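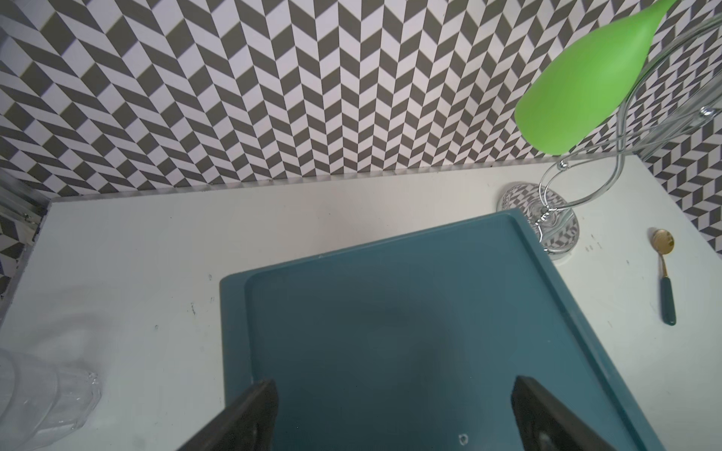

Figure 1. Blue tray on a white tabletop, patterned wall behind.

Where Do the Trays Go? Tray Return Habits in a Campus Dining Hall
Project report, Introduction to Consumer Behavior
26 October 2023

1. Background

Anyone who has eaten lunch in a busy dining hall knows the small moment at the end of the meal when you stand up, look at your tray, look at the return counter on the far side of the room, and decide what kind of person you are going to be. Our group got interested in that moment last May, when we were all studying late in Greco Hall and kept having to clear other people's dishes before we could open our laptops. What began as grumbling over cold fries became our topic for this semester, and we have grown very fond of it.

We wanted to find out why some diners carry their trays back and others leave them on the table. We had a hunch that it was mostly a matter of distance, with laziness getting more blame than it deserves. We also wondered if a friendly sign would do any good, because the dining office has put up a great many signs over the years and we could not remember what a single one of them said.

2. How we did it

We compared two dining halls. Greco is the older one, with long tables and one return counter near the main entrance. Vollitura opened more recently and has return racks at both ends of the room, so you pass one of them whichever way you leave. Both serve the same menu, which made us feel better about comparing them, though Vollitura does have the good waffle maker and probably draws a more cheerful crowd at breakfast. For that reason we watched only at lunch.

Two of us sat in each hall with a tally sheet and tried to look like we were doing homework. We marked each tray as returned or left behind when the diner walked out, and we wrote down which part of the room the person had been sitting in. We did not record names or anything else that could identify someone. In all we observed 189 diners in Greco and 176 in Vollitura.

After the first round of watching, we placed small table cards in Greco for a second round. The card said "Thanks for taking your tray back – the next person will be glad you did." We printed 300 of them at the Curix copy shop off campus, and we still have a shoebox of leftovers if any future group would like them.

3. What we saw

The difference between the halls was plain enough that we noticed it before we added up the sheets. In Vollitura, people returned their trays almost without thinking, often in the middle of a conversation. In Greco, the tables near the entrance did nearly as well, but the far end by the windows was another story. Diners there often left through the side door, and going to the counter first meant walking the length of the room and back again.

Groups were interesting to watch. When one person at a table stacked the dishes, the others usually pitched in, and a whole table would be clear in no time. When the first person to leave walked away from a tray, the rest tended to do the same. We had not planned to look at this and did not have a column for it, so it is only in our margin notes.

The cards helped a little at the middle tables and hardly at all by the windows. Several ended up as coasters, and one came back with a very nice drawing of a duck on it.

4. Problems with the study

We only watched at lunch, and mostly on days when our own class schedules allowed it. Both halls were sometimes so crowded that we lost track of a person and had to skip them. We also suspect that a few friends recognized us and behaved better than usual.

5. Suggestions

Our main suggestion is a second return rack beside the side door in Greco. The model we looked at is sold by Iketti and would fit in the space where the broken newspaper stand is now. If that is too expensive, even a rolling cart at lunchtime would be worth trying. We would leave the cards for later and test them again once the rack is in place – it seems a bit unfair to ask people nicely to make a long walk that Vollitura diners never have to make.

If we had another semester, we would add a column for groups and watch at dinner too.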